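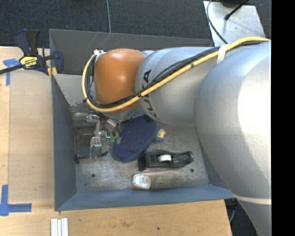 The picking arm over the metal bin, with the cable loop around the wrist.

Bin picking cell: common questions

How often should I check the cables on the wrist?
At the start of every shift. Follow the yellow cable and the black bundle from the strap down to the gripper and feel for flat spots or nicks.

Can I tighten the loop so it stays out of the way?
No. The wrist needs that slack to turn. If a tie has slipped, move it back to its mark and jog the arm slowly through its full range before running.

When are the gripper tips changed?
Every 1,000 picks, or sooner if one is split. Spares are kept in the Humetti drawer. Change both tips together.

The bin has moved. What now?
Stop the cell. Line the bin up with the blue tape on the table, put the bar clamp back on the corner and run the Beltness bin check. It takes 18 minutes.

Do scratches on the bin floor matter?
Not usually. Report them if picks start to miss in one spot.

Who do I call if the check fails?
The Pemham workshop, extension 57. Leave the arm where it stopped.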